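Comparing Fingertips on a Two-Arm Setup with a Sheet of Paper
By Merle Kerslake

If you have two sets of fingertips and can't decide between them, a sheet of colored paper will tell you more than any spec sheet. I was skeptical when Afaf Kassab suggested it, but I've come around completely - and paper is cheap, so you can ruin as much of it as you like!

Start by laying the sheet flat on the table, close enough to the front edge that both arms can get to it comfortably. Home the arms, set the closing force to its lowest value, and keep the other hand parked well clear while you try the first one. Bring the fingers down until they just press the paper, close them slowly, and see whether you get a small fold to hold on to. 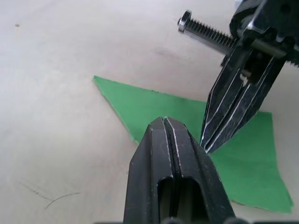
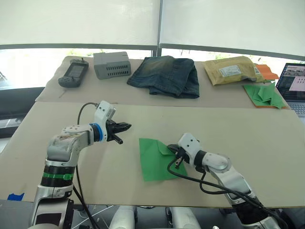
Green sheet (paper, foam or felt) under the two black grippers, from a wrist camera first and then with both arms in view.

Once you have a fold, hold it for 5 seconds, lift a little, and let go. Do 3 tries at each corner before you change anything, and write down what happened as you go (I always think I'll remember, and I never do). If the fingers slide over the sheet, lower the wrist a hair before you reach for more force.

Now swap in the second set and run the same corners in the same order, with a fresh sheet. Scuffed fingertips may well behave differently from new ones, so make a note of their condition too.

Our notes go in the Adum folder, and Rhys Ellery is happy to take additions.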